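Notes > Money and causes > Where the membership fee went

4 min read

I paid for a membership in the Stimcombe River Fund in July. It cost $32, and the page said the money would go to water testing below the Hirnano bridge. I signed up at the kitchen table and got a receipt by email from something called Niskanen Outreach.

That was the first I had heard of Niskanen. I wrote back and asked who they were. Brittany Gagnon replied that they handle member services for several groups. I asked which groups and she didn't answer that part.
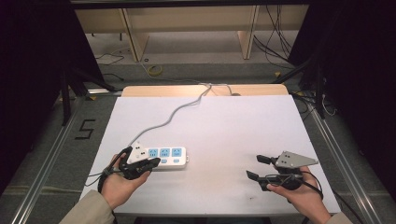 Power strip on the work table, cord running off the back.

So I looked up the Fund's yearly filing with the state. It is 16 pages long and most of it is boilerplate. Page 10 has the spending table. Water testing got $223 for the whole year. The largest line was "public engagement," paid to Niskanen. The filing lists two officers, Mervin Gauthier and Shirley Dufour, and the mailing address is a rented box in Skestier, two counties away from the river.

I am not saying this is fraud. A group can spend most of its money on outreach if it tells people so. My complaint is that the sign-up page talks about test kits and lab fees and says nothing else.

Diane Boychuk, who fishes below the bridge most weekends, sent me the letter she got last winter. It has the same wording as mine with a different river in it.
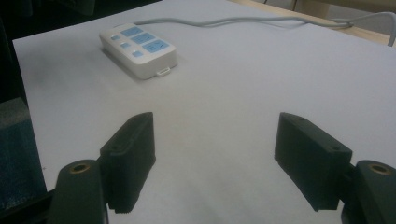 Can you get a membership fee back from a group like this?
It depends on the terms you agreed to, but ask in writing first, and send a copy to the state office that registers charities if you hear nothing.

I sent my request on a Saturday and got the refund, minus a processing charge. Hanne Stougaard asked for hers the same week and is still waiting. If you joined through the same page, look for the Niskanen name on your receipt and check whether the yearly renewal box was ticked. Mine was.

This site uses cookies to remember your settings. Accept | Manage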